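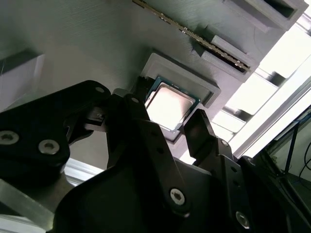

Figure 6. Processor in its holder, memory module in the slot fixture beside it.

6. Moving your Pusard accounting files to another computer

Read this section before you replace a computer or change any of its main parts. Pusard ties each license to the computer it was installed on, and a new processor or main board is treated as a new computer. Adding memory does not affect the license.

Before you start

Ask everyone to log out. The move takes longer with large company files; allow an hour for anything over 600 MB. You will need the owner password and an external drive with enough free space for a full backup.

6.1 Release the license

1. On the old computer, sign in as the owner.
2. Open Setup, then License.
3. Click Release. Wait for the status line to read "Not assigned."
4. Write down the release code. It is shown once.

CAUTION: Do not erase the old drive until you have finished section 6.3. A released copy can still open your files in read-only mode.

6.2 Back up the company file

1. Open File, then Full Backup.
2. Select the external drive.
3. Check the box marked Include attachments. It is off by default.
4. Click Start and leave the window open until the report appears.
5. Print or save the report.
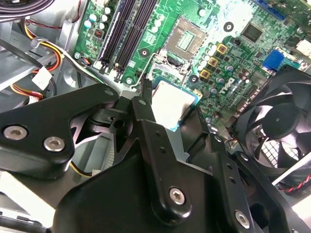

Note: Files made in Pusard before the Kolton update keep invoice templates in a separate folder called Forms. Copy this folder to the drive by hand.

6.3 Restore on the new computer

1. Install Pusard and enter the release code when asked.
2. Open File, then Restore, and select the backup.
3. When the restore ends, compare the record count with the one in your saved report. If the report says 1,219 records, the new computer must show 1,219.
4. Open the most recent invoice and check the customer name, tax rate and total.
5. Set up your printers again. Printer settings are not part of the backup.

If you see error 349, the backup is incomplete. Return to 6.2 and make a new one. Error 224 means the release code was typed wrong or has already been used.

Bank connections have to be approved again by the owner, see section 7.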